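Repair should be the cheap option

The handle came off our washing machine door in December. The part that broke was a plastic hook smaller than my thumb. The machine, a Lunirex, was a little over 2 years old and washed perfectly well as long as I held the door shut with my knee. Lunirex would not sell me the hook. They would sell me a complete door, with glass and hinge, for a bit less than half the price of a new machine, and the wait was 11 weeks.

I bought the door in the end. I had the money and a free afternoon to fit it. Plenty of people in Rornbridge have neither, and I think most of them would have bought a new machine on credit and paid the council to take the old one away. I would not blame them. The prices push you that way.

We talk about throwing things out as though it were a bad habit, like biting your nails. Schools put up posters about it. But people throw things out when mending costs more than replacing, and they stop when it doesn't. My grandmother darned socks because wool was dear and her evenings were already paid for. She bought new ones as soon as she could afford to.

The repair shop on Chala Street closed last spring. It had done toasters, lamps, radios and vacuum cleaners for longer than I have lived here. The rent went up by 4000 a year and the owner could not find that by charging more for plugs. The unit is now a second place to buy phone cases, two doors along from the first one.
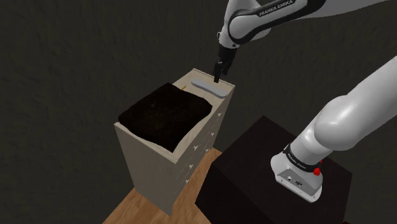

Should the public pay for other people's repairs? Partly, because the public already pays when those things are thrown away, through bin lorries, tip staff and landfill charges.

A small voucher would do it. Take half off the labour on any household item mended by a local shop, up to a fixed limit each year, and let the shop claim it back. It would be misused now and then. So is every scheme, including the one that collects old fridges for nothing, and I have not heard anyone ask for that to be scrapped.

The makers need a push as well. I would like a rule that any part which can be taken off with an ordinary screwdriver must be sold on its own, for at least ten years, at a price printed in the manual. Amer, who made my last kettle, used to do this without being told. You could write to them for a lid or a filter and it came in a padded envelope. They stopped when they changed the range, and the new kettle is glued.

I know the argument on the other side. New machines use less water and less power, and keeping an old one going can be false economy. That is fair for a fridge from twenty years ago. It does not hold for a washing machine that needs a hook.

The old door is still in my shed with the glass and the hinge in good order. I rang Lunirex to ask if they wanted it back for parts. They told me to take it to the tip, which is open until 6.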